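**Cluvgate Stores: shelf replenishment pilot, progress report**
February 24, 2019

Period covered: weeks 1 through 16 of the pilot. Prepared for the Seol program office.

Status: on schedule for stage one, behind on stage two.

Stage one moved 70 stores from fixed weekly orders to daily orders generated by Stullix. All of them are live. The item list was held at 2000 lines per store, limited to dry grocery, paper goods, housewares and toys. Chilled and frozen goods stay on the old process until the supplier cutoff times are settled.

Out-of-stocks on the covered lines fell in most stores. The exceptions are nine stores served by the Lusus warehouse, where trucks still run on the old timetable. An order placed on a day with no truck sits until the next one, and Stullix then orders the same item again. We have put a manual block on repeat orders for these stores. It works, but it takes a planner's time every morning and we don't want to carry it past stage two.

Stock counts remain the weak point. Where the recorded count is higher than what is on the shelf, the system orders nothing and the gap stays open. Store managers have been asked to count any covered line with no sales in 16 days. Returns are uneven. Smaller stores send them on time and the larger ones tend to send them in batches.

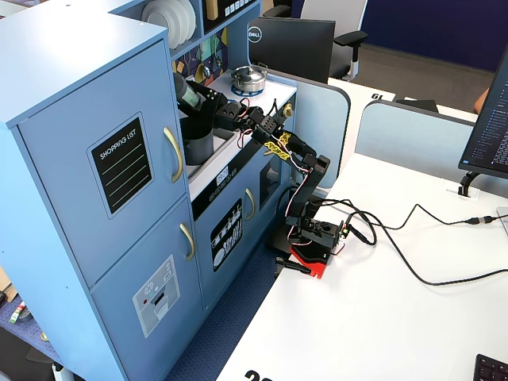 Ming-te Lui replied to the draft that the count problem is bigger than the report makes it sound, and that no change to the order rules will fix it while damaged goods are written off only at month end. He would have write-offs entered the same day, beginning with the Lusus stores, and would hold stage two until that is in place.

We agree on same-day write-offs. We don't propose to hold all of stage two. The work splits cleanly:

- Supplier setup and order file testing can go ahead now.
- New stores are added only after their write-offs have been entered daily for one full count cycle.
- Lusus stores stay on the manual block until the truck timetable changes.

Spending is within the approved amount. Handheld scanners cost less than planned, and the difference has gone to extra planner hours.

Decisions needed from Seol:

1. Approval to move the stage two finish date to July.
2. A named contact at the Lusus warehouse for the timetable work.

The store-by-store out-of-stock table will follow under separate cover once the last period's counts are closed.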